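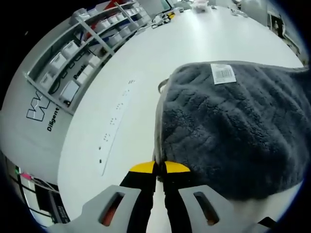 A grey towel on a white table.

I went to the council meeting last night for the first time in two years. It was the one about the market square, and I wanted to hear it for myself before the local paper boiled it down.

The plan is to close the north side of the square to cars from October and move the Tesport bus stops round to Mill Lane. The stallholders are against it. They had gathered 3,000 signatures, and Anika Brannigan read out a short statement for them. Her main point was that people with heavy shopping won't walk up from Mill Lane in the rain, and I think she's right about that. I do it twice a week and it's steeper than it looks on the plans.

Councillor Dehua Hou spoke for the scheme. He said the square has 40 parking spaces and that most of them are taken by nine in the morning by people who work nearby and stay all day. I hadn't thought of that, but it fits with what I see from the bus.

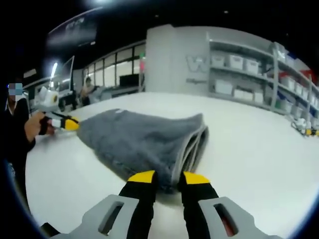
He also said the traders would get their pitch fees frozen for 12 months. When Zihan Jiang asked from the public seats whether that was in writing anywhere, the answer was that it would be "brought forward in due course". There was a fair bit of muttering at that. The chair asked for quiet and we moved on to drainage.

The vote was put off. Officers have to go back and look at keeping one bus stop on the square – the one outside the chemist, by the sound of it – and bring a new drawing to the next meeting. It was nearly ten by then and about half the seats were empty. 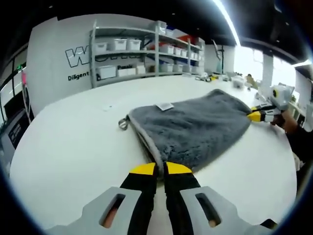 Can you still send in comments?
Comments are open until the next meeting, and you can hand them in on paper at the library desk or post them to the town hall.

I've sent mine. I said I'd back the closure if the chemist stop stays and the fee freeze is put in writing. Tín Mạch at the fruit stall has spare forms if you can't get to the library. The 59 was late again going home, so I walked.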